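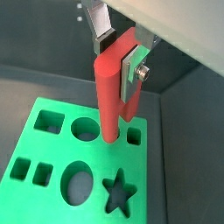

Start Berichte Fachgruppe Termine Kontakt Suche

Besuchsbericht: Fügezelle bei Stimis in Enley, Störung beim Einsetzen und Wiederanlauf nach Schutzhalt

Rubrik: Vor Ort | Schlagworte: Greifer, Kraftüberwachung, Wiederanlauf, Störungsanalyse

Der Besuch bei Stimis in Enley war als gewöhnlicher Rundgang vereinbart. Eine Stunde Versuchshalle, danach Gespräch. Der Rundgang verschob sich auf den Nachmittag, weil die Fügezelle am Vormittag um 10:40 Uhr mit einer Störung stehen geblieben war und die Auswertung noch lief. Zyanya Barajas, bei Stimis für den Versuchsbetrieb zuständig, hat uns daran teilnehmen lassen und die Protokolle auf dem Bildschirm gezeigt. Der Bericht behandelt deshalb fast nur diese eine Zelle. Die Prüfstände für Linearachsen haben wir nur im Vorbeigehen gesehen.

Aufgabe der Zelle

In der Zelle werden rote Fügeteile in grüne Platten mit verschieden geformten Öffnungen eingesetzt. Die Aufgabe gleicht einem Steckspiel und dient als Prüfkörper für Einsetzvorgänge mit geringem Spiel. Gefahren wird mit einem Arm und einem Parallelgreifer. Die Teile haben unterschiedliche Formen: zylindrischer Stift mit seitlicher Fahne, Bauteile mit zwei Schenkeln und andere mehr. Die Platten werden gewechselt, ihre Lage im Arbeitsraum auch. Jede Platte bekommt vor dem Versuch eine Lagemessung, deren Ergebnis als Koordinatensystem in das Ablaufprogramm übernommen wird.

Das Ablaufprogramm heißt intern Fladance. Es läuft auf einem eigenen Rechner neben der Robotersteuerung und gibt Zielpunkte, Geschwindigkeiten und Kraftgrenzen vor. Die sicherheitsgerichteten Funktionen liegen getrennt davon in der Robotersteuerung und in einem Sicherheitsrelais, das der Integrator Rosales geliefert und abgenommen hat. Diese Trennung ist für das Folgende von Bedeutung.

Der laufende Versuch umfasst bisher etwa 4.000 Einsetzvorgänge. Davon wurden 119 durch die Kraftüberwachung abgebrochen. Das ist für Stimis unauffällig. Ein Abbruch bedeutet im Normalfall, dass der Arm bei Kontakt neben der Öffnung anhält, in Fügerichtung zurückfährt und den Anlauf mit versetzter Position wiederholt. Die Vorgänge werden gezählt und die Kraftverläufe abgelegt. Ein Eingriff ist dabei nicht vorgesehen.

Was am Vormittag geschah

Beim Einsetzen eines zweischenkligen Teils setzte ein Schenkel auf den Rand der Öffnung auf. Die Kraftüberwachung in Fladance hätte abbrechen müssen, tat es aber nicht. Der Arm fuhr mit der für den Fügeweg eingestellten Geschwindigkeit von 8 mm/s weiter, das Teil verkantete und drehte sich zwischen den Fingern. Erst die Überwachung der Antriebsmomente in der Robotersteuerung löste den Schutzhalt aus. Die Platte hatte danach eine Druckstelle am Rand der Öffnung, am Greifer war die Klemmplatte eines Fingers verschoben. Verletzt wurde niemand, die Tür der Zelle war geschlossen.

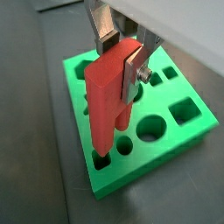 Zweischenkliges Fügeteil im Greifer über der Platte, der vordere Schenkel steht über der quadratischen Öffnung.

Zweischenklige Teile sind für diese Art Fehler anfälliger als der einfache Stift. Beide Schenkel müssen ihre Öffnung gleichzeitig treffen, eine Winkelabweichung um die Hochachse lässt sich durch seitliches Nachgeben des Arms nicht ausgleichen. Beim Stift genügt die Suche in der Ebene, beim Doppelschenkel kommt die Drehung hinzu. Wird das Teil nicht mittig gegriffen, entsteht beim Aufsetzen ein Kippmoment, das über die Reibung zwischen Fingerbelag und Teil gehalten werden muss. Die gegriffene Fläche ist klein im Verhältnis zum Hebelarm.

Hinzu kommt die Oberfläche. Die Druckschichten sind auf den Teilen zu erkennen, und je nach Lage der Schichten zur Fügerichtung läuft die Kante unterschiedlich gut über den Rand der Öffnung. Eine Fase an den Schenkelenden war in der ersten Ausschreibung des Versuchs verlangt und wurde später gestrichen, damit die Ergebnisse mit älteren Reihen vergleichbar bleiben. Ob diese Entscheidung sinnvoll war, darüber gingen die Meinungen im Raum auseinander.

Ursache der ausgebliebenen Abschaltung

Die Auswertung war zum Zeitpunkt unseres Besuchs weit fortgeschritten. Der Kraftsensor wird vor jedem Anlauf genullt, um das Gewicht von Greifer und Teil herauszurechnen. Im Protokoll ist zu sehen, dass die Nullung beim betroffenen Vorgang verspätet ausgeführt wurde. Der Befehl war rechtzeitig abgesetzt, stand aber in einer Warteschlange hinter einem Schreibvorgang der Datenaufzeichnung. Als er den Sensor erreichte, bestand bereits Kontakt mit der Platte. Die Kontaktkraft wurde als neuer Nullpunkt übernommen. Ab diesem Augenblick verglich Fladance nur noch den Zuwachs mit der Grenze.

Damit allein wäre der Abbruch wenige Zehntelmillimeter später gekommen. Es gab jedoch einen zweiten Fehler. Nach einer Nullung unterdrückt Fladance die Auswertung für fünf Rechenzyklen, um den Einschwingvorgang des Filters abzuwarten. Der Zähler für diese Sperre wurde bei jeder Rückmeldung des Sensors neu gesetzt, und der Sensor hatte die Nullung wegen der Verzögerung mehrfach quittiert. Die Sperre wurde also verlängert, während der Arm fuhr.

Beide Fehler sind für sich genommen aus früheren Versuchen bekannt gewesen. Der erste stand in der Mängelliste mit niedriger Priorität, der zweite war als behoben eingetragen. Behoben worden war er nur in einem Programmzweig, der in der Zelle nicht eingesetzt wird. Barajas hat das ohne Umschweife eingeräumt und die Einträge gezeigt.

Zur Einordnung: Die Kraftüberwachung in Fladance ist keine Sicherheitsfunktion. Sie schützt Teil, Platte und Greifer. Der Personenschutz beruht auf der trennenden Schutzeinrichtung, und dieser Teil der Anlage hat beim Schutzhalt wie vorgesehen reagiert. Der aus unserer Sicht wichtigere Befund kam danach.

Wiederanlauf

Nach dem Schutzhalt stand der Arm unter Last über der Platte, das Teil verkantet im Greifer. Ein Bediener öffnete die Tür, das Sicherheitsrelais fiel ab, die Bremsen waren geschlossen. Er entfernte das Teil nicht, sah sich die Stelle an, schloss die Tür und quittierte am Bedienpult. Laut Betriebsanleitung von Rosales muss danach der Start gesondert angewählt werden. Die Robotersteuerung wartete auch auf diese Anwahl. Fladance hatte den letzten Fahrauftrag allerdings nicht verworfen und sendete das Startsignal über die Feldbusverbindung selbst, sobald die Freigabe wieder anstand. Der Arm zog an.

Die Tür war zu diesem Zeitpunkt geschlossen, und die Bewegung endete nach kurzem Weg im nächsten Schutzhalt. Trotzdem ist der Ablauf unzulässig. Quittieren darf keine Bewegung auslösen, und das Startsignal darf nicht von einem Programm kommen, das den Zustand im Schutzraum nicht kennt. Bei der Abnahme war die Feldbusverbindung noch nicht in Betrieb gewesen. Die spätere Erweiterung wurde als reine Softwareänderung behandelt, eine erneute Prüfung der Startbedingungen unterblieb.

Wir haben nachgefragt, wer über solche Änderungen entscheidet. Es gibt ein Formblatt, in dem anzukreuzen ist, ob eine Änderung die Sicherheit berührt. Bei der Feldbusverbindung war "nein" angekreuzt. Eine Gegenzeichnung durch Rosales sieht das Formblatt nicht vor.

Maßnahmen

Beschlossen waren bei unserem Eintreffen folgende Punkte:

- Start über Feldbus in der Robotersteuerung gesperrt, Anwahl nur noch am Pult.
- Fladance verwirft bei Wegfall der Freigabe alle offenen Fahraufträge.
- Nullung nur noch im Stillstand, mit Rücklesen des Werts vor Freigabe des Fügewegs.
- Sperrzeit nach Nullung wird einmalig gesetzt, Verlängerung nicht möglich.
- Zusätzliche absolute Kraftgrenze ohne Abzug des Nullpunkts.
- Klemmplatten am Greifer vor Schichtbeginn mit Drehmomentschlüssel prüfen.

Offen blieb, wie verkantete Teile künftig gelöst werden sollen. Derzeit wird der Greifer von Hand über einen Taster geöffnet. Steht der Arm unter Last, kann das Teil dabei wegspringen und der Arm sich entspannen, wenn auch nur gering. Vorgeschlagen wurde eine Rückzugsbewegung im Einrichtbetrieb mit Zustimmtaster. Rosales soll dafür ein Angebot machen.

Vorführung am Nachmittag

Mit gesperrtem Feldbusstart und neuer Nullung fuhr die Zelle am Nachmittag wieder, zunächst mit verringerter Geschwindigkeit. Gefragt wurde in der Gruppe vor allem nach der Kollisionsprüfung am Gehäuse des Arms, das beim Einsetzen in Plattennähe kommt. Im Modell ist es als einfacher Quader mit Zuschlag hinterlegt, stehende Körper auf der Arbeitsfläche müssen von Hand eingetragen werden. 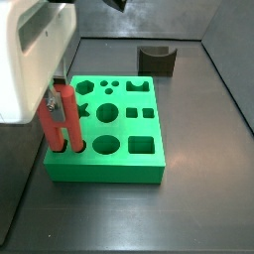 Lesezeit: 6 Minuten

Der H-förmige Körper wird mit beiden Schenkeln in zwei runde Öffnungen gesetzt. Der Greifer fasst das Teil von der Seite, das Gehäuse steht dabei über der Platte. Hinter der Platte steht der dunkelgraue Bogen aufrecht auf der Fläche. Seine Form entspricht der eingekerbten rechteckigen Öffnung in der hinteren Reihe. Für den Anfahrweg gilt er als Hindernis.

Den Kraftverlauf konnten wir am Bildschirm mitverfolgen. Der Wert nach der Nullung wird jetzt mit Zeitstempel angezeigt, ebenso der absolute Wert daneben. Bei einem absichtlich versetzten Anlauf brach Fladance beim ersten Kontakt ab. Danach wurde die Tür geöffnet, geschlossen und quittiert. Der Arm blieb stehen, bis am Pult gestartet wurde. Der Versuch wurde auf unseren Wunsch wiederholt, mit gleichem Ergebnis. Eine Prüfung im Sinne einer Abnahme ist das nicht, die Nachprüfung durch Rosales steht aus und ist für April vorgesehen. Bis dahin läuft die Zelle nur unter Aufsicht.

Aus der Teilnehmerrunde kam der Hinweis, die Mängelliste von Fladance mit der Änderungsliste der Zelle zu verknüpfen, damit ein Eintrag erst dann als behoben gilt, wenn die eingesetzte Fassung ihn enthält. Barajas will das intern vorschlagen. Die Kraftverläufe des Vormittags stellt Stimis der Fachgruppe auf Anfrage zur Verfügung, die Kontaktdaten liegen der Einladung bei.

Zuletzt aktualisiert: April, nach Durchsicht durch Stimis (Abschnitt Wiederanlauf ergänzt)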